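Small holes in drywall, the kind left by picture nails and curtain hooks, take very little work if you keep the patch thin.

- Pull the nail straight out with pliers. If the paper has puffed up, press it back with the handle of a putty knife or trim it with a blade.
- Fill with lightweight spackle, a small amount at a time. Two thin coats shrink less than one thick one.
- Let each coat dry fully. In November, with the windows shut, I leave it 8 hours.
- Sand with 200 grit or the nearest your store carries, wrapped around a flat block. Fingers leave grooves.
- Wipe off the dust with a barely damp cloth before painting.

**Touching up the paint**

Old paint from the same can may still dry a different shade, so test it behind a door first. Dab it on with a small foam roller — a brush leaves marks that catch the light. Stay close to the patch and feather outward.

Write the color name, the room and the date on the lid before you put the can away. A strip of masking tape works if the lid is rusty. 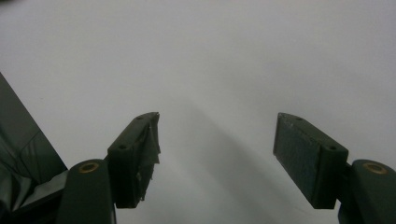 *Plain, pale surfaces show soft shadows clearly.*

Check the wall again in the evening with a lamp held to one side. Ridges that daylight hides will show up, and a few strokes with the sanding block will take them down. Repaint only the spots you sanded.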